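Prukberg Tabletop Arm, Home Kit
Reviewed by Alfie Kettle
Posted 5/22/18

The Prukberg is a small arm that clamps to a counter or table and is sold as a helper for light housework. It comes with a two-finger gripper, a wrist camera, a power brick and a clamp. I paid $801 for mine, plus shipping. I have had it for five weeks and used it most evenings in the kitchen and dining room.

Setup took an evening. The clamp is good and holds on a thick tabletop without slipping. The software is less good. It wants you to teach each chore by moving the arm through it by hand, over and over, and then it tries to repeat what you did with adjustments from the camera. The manual says to give it at least 20 demonstrations per chore. For anything but the simplest pick-up I needed a lot more than that.

I tried four chores. Putting clean spoons in a drawer tray worked most of the time, as long as the spoons were laid out with space between them. If two were touching it would grab both or neither. Moving plastic cups from the table to the counter worked about as well, but it is slow. I could clear the table, wash the cups and sit down again before it was done with the third one. Folding dish towels was a failure. It can lay one edge over another if the towel is already flat, and that is as far as I got. Wiping the table with a sponge was somewhere in the middle. It covers the part it can reach, misses the corners, and doesn't know whether a spot came up or not.

The wrist camera is the weak point. It does fine when the arm is still and loses the picture when the arm swings. Everything smears, and the software has to wait for the arm to stop before it can look again. That is why the whole thing moves in short hops. You can raise the speed in settings, but then it misses more.

Florin Crăciun repairs packing machines at Marinescu, and he borrowed the arm for a weekend to try it on sorting bolts. His view was that it would be fine for a job where the parts always arrive in the same place, and that he already has cheaper machines for those. He liked the gripper. He said the Umar arm they tried on the bench last September was quicker but dropped more, and that the Kaken one was better than either and cost far too much for a house.

Noise is low, a whir with a click when the fingers close. The brick gets warm. The app logs every grasp, good or bad, and mine is now at 2586 — a lot of them misses from the towels.

Would I buy it again? For teaching a teenager how these things work, yes. As a way to get out of housework, no. You spend longer setting the table up for the arm than the chore takes by hand, and someone has to stay in the room. It can pick up a thing it knows from a place it knows. The rest of a kitchen is not like that yet.

The fingers come off with two screws, and I would like to see a softer pair offered as a spare. They do not grip smooth handles well, and I have had to slow the wrist down on long sweeps over the table.

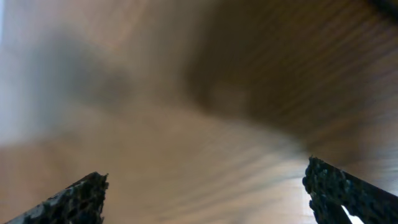
I am keeping the arm for the spoons, and I will try the sponge again when the next software update comes out.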